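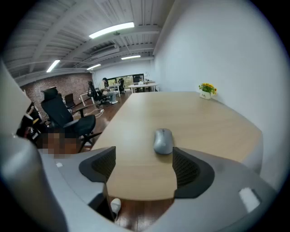 Craig Kerr would like to see a year of numbers before he calls it progress. Tolico is going ahead anyway – the office services firm will bring automated desk clearing to 36 client sites starting in December. Staff who now reset desks by hand will be retrained to supervise the machines, Tolico says. It has promised no layoffs for 40 weeks and made no promise after that. Pay for the new role has not been set.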